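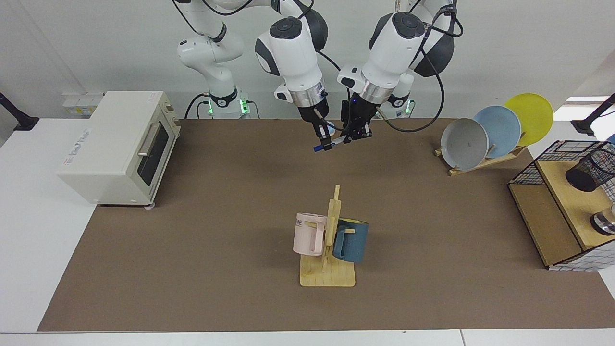
Selon Calum Leckie, un porte-tasses posé au milieu du plan de travail fausse d'emblée la mesure, les gens le contournant au lieu de le déplacer, et il aurait fallu le ranger contre le mur avant chaque relevé. L'objection porte sur le choix de la position de référence. Nous l'avons examinée sans la retenir, pour les motifs exposés en 3.2.

Figure 2. Disposition de référence : four de table à l'arrière gauche du tapis brun, porte-tasses en bois clair au centre, vers l'avant.

Định Triệu, 4 mai 2021

3.2 Position des objets fixes

Le corpus Minda comprend 2946 relevés de rangement effectués dans 285 cuisines. Un objet est dit fixe lorsqu'il conserve son emplacement entre deux relevés successifs du même foyer, à 100 mm près. Le four de table satisfait presque toujours à ce critère. Le porte-tasses y satisfait moins souvent : sa base est de faible emprise et il se saisit par le montant.

La disposition de la figure 2 reprend cette opposition. Le four, dont la porte vitrée est tournée vers la droite, occupe un angle et laisse libre accès à sa poignée horizontale. Le porte-tasses est placé dans la zone de préhension courante. Le tapis couvre la majeure partie de la table blanche et sert de limite au domaine de mesure ; tout objet posé au-delà est codé « hors zone ».

Dans 234 cuisines, le porte-tasses se trouvait à portée de main du plan de préparation. Le reléguer contre le mur, comme le suggère l'objection, aurait conduit à retenir une situation minoritaire. L'effet de contournement n'en est pas moins réel et reste mal estimé. Il a été traité comme un terme d'erreur propre à l'objet, selon la procédure Peltonen (annexe B).

Les relevés du mois d'août ont été exclus, l'occupation des logements y étant trop irrégulière. La prise en compte des tasses suspendues fait l'objet de la section 3.3.

© Projet Trekana. Contact : secrétariat Drisaro. Haut de page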